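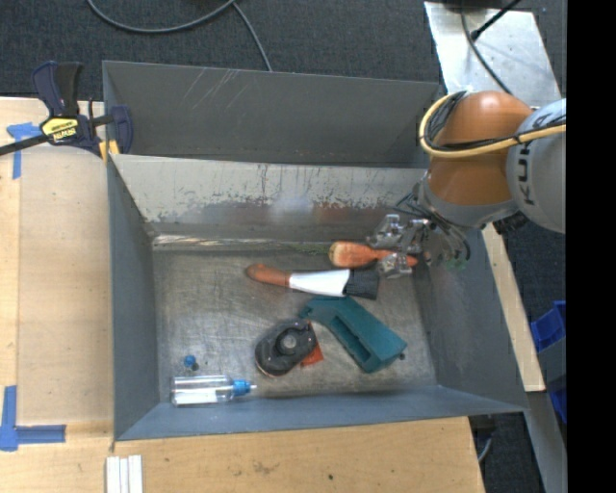 Matching gift campaign: does a donation made before the start date count?

Posted by Clarka, 4 Jan 2021

I help run a small nonprofit news site that covers two rural counties. We were accepted into a matching campaign that a foundation runs for newsrooms our size. It pays one dollar for each dollar we raise from individuals, up to a cap. The agreement says gifts must be "received during the campaign period."

A reader mailed us a check dated two days before the period opened. It reached our PO box on day three and we deposited it that week. The donor also asked us to treat part of it as a sponsorship of our June reader event. Can we count the whole check, part of it, or none? We have 38 other gifts logged so far and those are all simple online ones. The report form has one line per gift and no space for notes.

Batitov

For the match, go by what the agreement says. Yours says "received," so the day it got to your PO box is the one that matters, and I would count it. Keep the envelope if you still have it, or a scan of it, and the deposit slip.

The donor's tax date is a different matter. For a mailed check that normally goes by the postmark, so your thank-you letter and your match report may show different dates.

The sponsorship part is harder. Most funders I have dealt with exclude anything where the giver gets something back, such as a logo on a banner or a table at the event. If the donor gets nothing but a thank-you, it is probably still a gift. Ask the donor in writing how much is for what. We had one like this where 70 percent was a plain donation, and we reported only that share. The foundation accepted it.

Benítez

just email the program officer, they get this every year

Vudum

Agree with the email, but send it before you file the report. Our funder took 20 days to answer and we nearly missed the deadline. Also check whether your agreement has a limit per donor. Ours did, and it was in the attachment, not the main letter. If the check is over the limit, the sponsorship split may not change your match at all.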